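Home Products Guides Support Forum Cart

Akard Two-Arm Bench Kit: Setting Up a Tray Clearing Task
Last updated: July

This guide covers the first full job most people try with the Akard kit, which is taking a group of kitchen containers out of a tray and setting them down on the bench. It assumes both arms are bolted to the front rail, powered, and homed. If you haven't done that yet, go through the Isaksson controller guide first. Your arms should pass the joint check before you load any task.

We bought our kit at full price and have run it for several months. The steps below are what we settled on, and in a few places they differ from the printed manual.

1. Place the tray

Put the tray centered between the two arm bases, with the long side facing the rail. Both grippers need to reach their own end of it without the elbows locking straight. Jog each arm out to its end of the tray by hand control and save those two positions as LEFT READY and RIGHT READY.

A colored tray is easier to work with than a gray one on a gray bench. Ours is blue.

2. Choose the containers

Start with five or fewer. Mix the heights and include at least one plain bottle with a screw cap. Clear plastic is harder for the vision add-on than anything with a big label, so bring in clear items once the labeled ones are working. 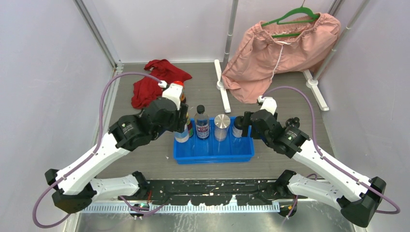 Leave a finger's width between containers if you can. The gripper fingers need to get down past the cap before they close, and a tight group will get pushed over. If two items have to touch, assign the outer one to be picked first.

3. Split the work between the arms

Open the task file in Brototo, the planning software that comes with the kit. It draws a line down the middle of the tray and gives each side to one arm. You can drag the line. Move it toward the arm with fewer containers, or that arm will sit and wait.

Set the shared zone to 64 mm. The factory setting is wider and makes the arms take turns far too often. Anything narrower and our wrists came close enough that we hit the stop button. 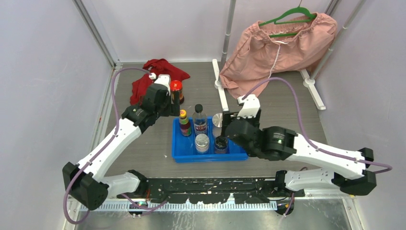
Both arms at the tray, with one jar standing outside it.

4. Set the drop spots

Each container needs its own place on the bench. Tap the bench map to add a spot, then pick the container from the list. Keep the spots clear of cloth or clothing if you have other tasks set up on the same bench. A jar put down on folded fabric will lean, and the arm has no way to tell.

Tall bottles should go toward the back. Put them near the front and the arms have to lift over them on every later move.

5. Check the cables

Run each arm slowly through all its saved positions and watch the wrist cable. It should hang in a loose loop and never pull tight. The clips in the box are stiff, and we replaced two of them with hook-and-loop straps. 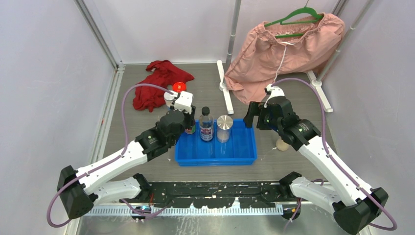

Stella Kariuki wrote in to say that she leaves the cable loop larger on the arm that reaches farther back, and that the connector at her wrist stopped working itself free once she did. We tried it and have kept it that way.

6. Run the task

Set speed to low and press Start. Stay by the stop button for the first few runs. Brototo logs every pick, and the log is the best thing in the package. We ran 358 picks before changing the gripper pads, and the log showed grip force creeping up well before we noticed any slipping.

If an arm misses, it will retry up to two times and then pause. Clear the container by hand, press Resume, and the arm goes on to the next item on its list.

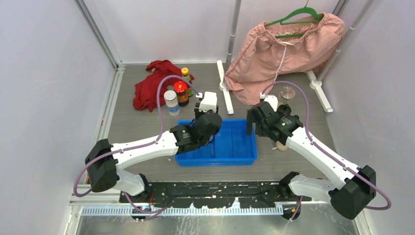
7. Save and repeat

Save the task under a new name before you change anything. Brototo overwrites without asking. To run it again, put the containers back in their starting order and choose Reload. The Urkine vision add-on lets you skip the ordering, but it costs extra, and we would learn the basic task before paying for it.

Comments (3)

marlow_bench: Does the shared zone setting carry over if I duplicate a task? Mine went back to factory.

Reply from site: It does not. You have to enter it again in each copy.

tk: Step 4 helped. My drop spots were all along the front and it was knocking bottles down every time.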